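3.2 Glassware and transfer of liquid

The bench exercises were written for first-year students at the Nandstead teaching laboratory and follow the order used by Chornovol and Hovland in the Skirkus course notes. Each exercise uses one measuring vessel and one receiving vessel. A dark covering was chosen for the work surface after students in the August group reported that white marks on clear walls were hard to find against a pale bench. Spills were wiped up before the next reading, and the covering was pulled flat again whenever a vessel had been moved across it.

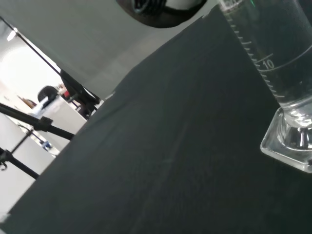
Reading errors were recorded separately from pouring errors. A student who reads the scale correctly can still lose liquid at the lip, and the two faults call for different practice. In the reading task the student set the cylinder upright, brought one eye level with the liquid, and wrote down the value at the bottom of the curve before speaking to a partner. The cylinder has white graduations, short ticks alternating with longer lines, and a printed 10 next to the scale. Students were told to find a printed number first and count ticks from there. Shevchuk checked all 342 readings against the weighed volume, and readings taken from above the liquid level were marked as such and kept in the data.

For the pouring task the receiving vessel was a small round-bottomed flask with a funnel in its neck. The flask will not stand by itself and was placed in a cork ring (Figure 2). The cylinder stood on its own hexagonal base behind the ring and to the right of it. Students poured slowly down the side of the funnel, waited for the stem to drain, and lifted the funnel straight up. Any liquid left in the cylinder was read and entered in the second column of the sheet.

Figure 2. Funnel and round-bottomed flask in a cork ring, with the graduated cylinder. A small amount of clear liquid is near the bottom of the cylinder.

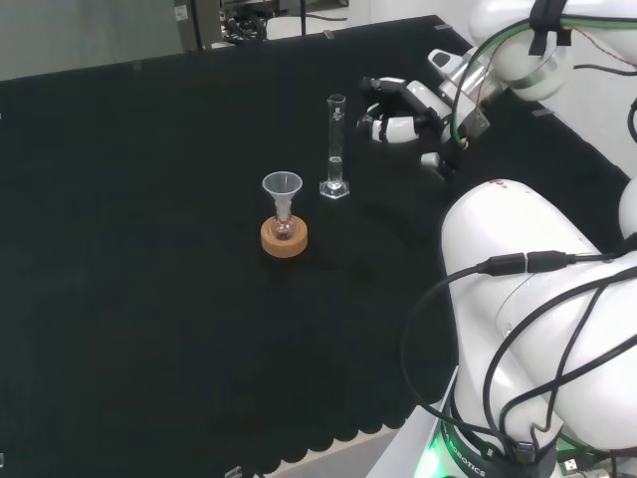 3.3 Scoring

Two raters, Oddsson and Ivanyshyn, scored each sheet without seeing the other's marks. Where they disagreed, the sheet was scored again by Hovland and his mark was used.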